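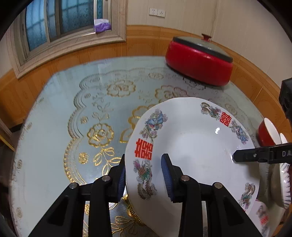
Week 4: Wedding symbols and where they come from

Okay, last week we ran out of time right when it was getting good, so I'm picking up at the wedding customs and we'll get back to funerals in week 5. Bring the Kelmendi reading with you, and please read past page 11 this time (I can tell!).

The double happiness character is the one most of you asked me about after class. It's the Chinese character for joy, written twice, side by side, so the two halves share a line. You'll find it on envelopes, windows, teacups, quilts, plates, pretty much anything that can hold ink. Red is the usual color, and red on its own already says good luck and celebration. There's a popular story about a student who passes his exam and gets married at the same time and writes the character double because he's so pleased with himself. I love that story, but treat it as folklore. People like an origin with a plot.

Then the dragon and the phoenix. As a pair they stand for groom and bride, and before that for emperor and empress. Careful here, because the phoenix in English is the bird that burns up and comes back, and the Chinese fenghuang doesn't do that. Same English word, different bird. If you write about rebirth in your paper I will circle it.

What I want you thinking about is how a symbol moves from a court to a kitchen. Who was allowed to use it, and when did that loosen up? Horacio Rivadeneira's chapter is good on this, though he goes on a bit about tax records. His household survey has 104 families in it, and nearly 80 of them owned something with a wedding symbol that they used for ordinary meals. So is it still a wedding object at that point? I go back and forth, and I'd like to hear you argue it.

Compare that with the bridal linen we looked at in week 2. It got folded away and hardly ever used. My grandmother's sat in a chest so long the creases turned yellow, and she'd have fainted if anybody had put soup on it.

For next time: finish Rivadeneira, then pick one object at home that came from a wedding (yours, your parents', a neighbor's, I don't mind) and write a page on what it's used for now. Ask somebody older than you about it. Papers go in the box outside my office in Clellbridge Hall by 4 p.m.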